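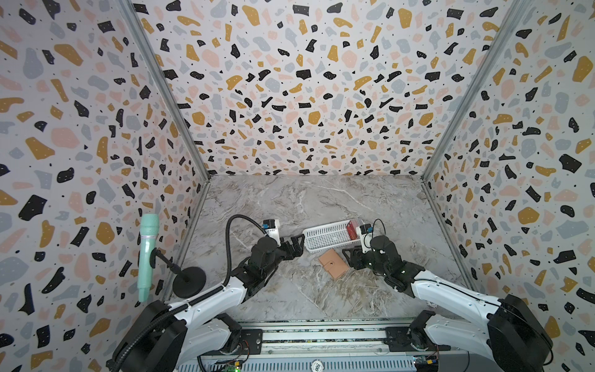

*Poste bimanuel Lisa : deux bras, le panier blanc au fond, le portefeuille posé devant.*

# Zitton-Rangement

Jeu de démonstrations téléopérées pour le rangement d'objets domestiques à deux bras. Le dépôt contient les épisodes, les scripts de lecture et les résultats de la première série d'essais en autonomie. Il a été constitué à l'atelier Smits, sur le poste que nous appelons Lisa.

La question de départ était simple : un robot à deux bras peut-il vider un coin de table dans un panier sans qu'on l'aide ? Pour l'instant, la réponse est « parfois ». Le détail est plus bas.

## Contenu

| Élément | Valeur |
|---|---|
| Épisodes enregistrés | 747 |
| Épisodes retenus après relecture | 681 |
| Objets différents | 33 |
| Opérateurs | Annelies Dewulf, Jasper Groen |
| Langue des consignes | français, néerlandais |

Les épisodes écartés restent disponibles dans `rejets/`, avec le motif dans `rejets/motifs.csv`. Ce sont surtout des pertes de synchronisation entre les bras et des débuts d'enregistrement trop tardifs.

## La tâche

Chaque épisode part d'une consigne courte, par exemple « mets le portefeuille dans le panier ». L'objet est à plat sur le sol du poste ou déjà dans le panier, selon la variante :

- `ranger` : un objet du sol vers le panier
- `sortir` : un objet du panier vers le sol
- `passer` : un bras prend l'objet, l'autre le dépose

La variante `passer` est la seule qui exige les deux bras. Dans les deux autres, l'opérateur choisit son côté, et ce choix est noté dans le champ `bras_actif`.

Le portefeuille en cuir est l'objet le plus pénible du lot. Il est plat, les doigts de la pince glissent dessus et il faut le prendre par la tranche ou le pousser contre quelque chose. Les petites boîtes en carton passent beaucoup mieux, sauf quand elles sont couchées contre la paroi du panier. Le micro sur pied sert d'obstacle : il n'est jamais à ranger, et un épisode où il est renversé compte comme un échec.

## Organisation des fichiers

```
episodes/
 ep_xxxx/
 poignet_gauche.mp4
 poignet_droit.mp4
 fixe.mp4
 articulations.parquet
 consigne.txt
rejets/
scripts/
resultats/
```

Les positions articulaires sont en radians. L'ouverture des pinces est normalisée entre 0 (fermée) et 1 (ouverte). Les trois vidéos partagent la même horloge -- ne pas se fier au nombre d'images pour les aligner, utiliser la colonne `t`.

Pour relire un épisode :

```
python scripts/lire.py --episode ep_xxxx --vue fixe
```

## Résultats en autonomie

Nous avons fait 40 essais par variante avec une politique entraînée sur les épisodes retenus. Un essai est réussi si l'objet est au bon endroit, relâché, et si rien d'autre n'est tombé.

- `ranger` : correct sur les boîtes, irrégulier sur les objets plats
- `sortir` : en dessous, la pince accroche souvent le bord du panier
- `passer` : rarement réussi du premier coup

Le relevé essai par essai est dans `resultats/essais.csv`. Les nouvelles tentatives sont comptées à part, car un robot qui s'y reprend trois fois finit par ranger l'objet mais met plus longtemps qu'une personne à faire toute la table.

Jasper Groen tient à ce que les temps soient publiés avec les taux de réussite. Ils sont donc dans le même fichier, colonne `duree_s`.

## Limites

Un seul poste, un seul panier, un seul éclairage. Les parois à motif terrazzo et le sol marbré sont les mêmes dans tous les épisodes ; une politique entraînée ici n'a aucune raison de bien se comporter sur une table de cuisine. Nous n'avons ni objets mous (chaussettes, torchons), ni objets fragiles, ni liquides.

Les deux opérateurs n'ont pas les mêmes habitudes. Annelies Dewulf approche les objets par le dessus, Jasper Groen par le côté, et la politique hésite parfois entre les deux. Le champ `operateur` permet de filtrer.

On ne peut pas tirer de ce jeu une conclusion sur le ménage en général. Il couvre une corvée étroite, dans une boîte fermée, avec des objets posés à portée.

## À faire

- [ ] deuxième panier, plus profond
- [ ] consignes avec deux objets
- [ ] reprendre l'étalonnage du poignet droit (dérive constatée en mai)
- [x] retirer les doublons signalés par Tradudton

Les erreurs d'étiquetage se signalent par un ticket, avec le numéro de l'épisode et l'instant concerné.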